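Otwood Opens Shared Laundry Room in July

Residents of Otwood will get a laundry room of their own in July, and we could not be happier to show it off! The room replaces the old coin laundry across the yard, which closed last winter after many years of good service.

Zostbridge, the building's owner, fitted out the room with help from the local firm Rissanen. It has a front-loading washer in silver, white cabinets along the wall and gray carpet tiles that are kind to bare feet. A wash costs nothing extra for tenants, and all 631 households can book a time.

"I carried my baskets across that yard in every kind of weather, so I'm thrilled," said Marjatta Ruotsalainen, who has lived at Otwood for years. "My teal things get the first turn!"

Booking opens at 9 a.m. on the first day of July. Each household may reserve up to 3 hours at a time. Questions go to Ville Pesonen at the Zostbridge office, extension 556.
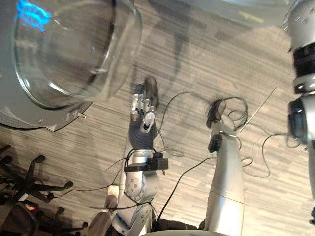
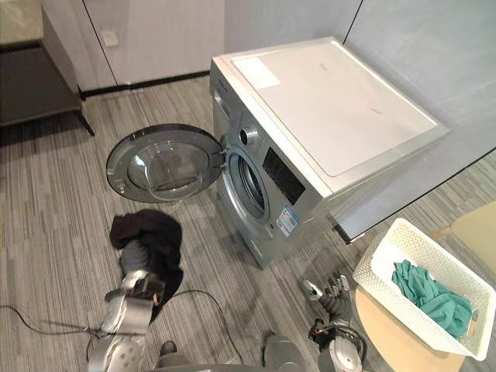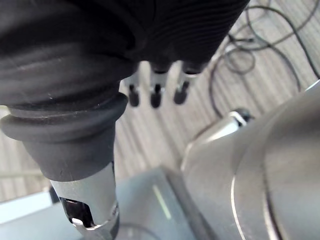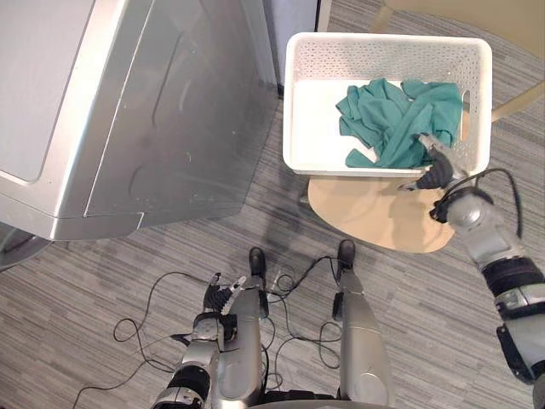 The new laundry room at Otwood. Photos: Zostbridge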